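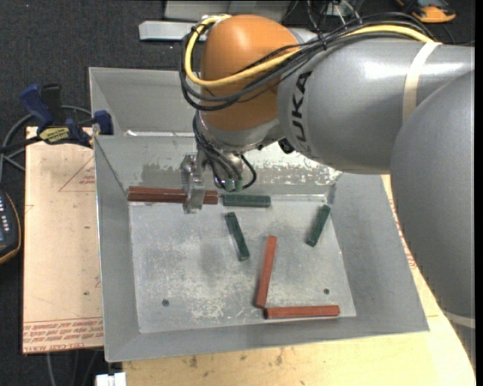
Figure 3. The Vasham cell with red and green bars in the metal bin. Cables are carried along the upper side of the arm and over the wrist.

4.2 Cable routing and bin fixturing

Before we get to the picking results, we would like to spend a little time on the housekeeping rules we settled on for the cell, as we came to feel that these matter a good deal more than their usual place in an appendix would suggest. The written guidance we started from, the Julteo handling checklist, says a lot about guarding and stopping distances but rather little about the cables that run to a gripper, and so we added three rules of our own.

The first is that every cable follows the upper side of the link and is held by a strap well back from the wrist (see Figure 3). Some slack has to stay at the wrist itself, or the last joint will tug on the connectors whenever it turns, and we ask operators to run that joint through its full range by hand-guiding before each session. The second rule concerns the bin. Our bin has sloping walls, and bars that come to rest along the rear edge bring the fingers very close to the metal, so approach speed is held to 15 percent of the programmed value for the last 70 mm of travel. The third rule is simply that tools stay outside the swept volume, with clamps counted as part of the fixture and entered in the collision model.

We tried these rules over 192 picks in February, and then over some 800 more with the Closis planner in place of our own. Scuffs on the bin floor were logged but not treated as faults, whereas any contact with a side wall ended the run and called for a fresh look at the wiring. A fuller account of those stops is given in Section 5.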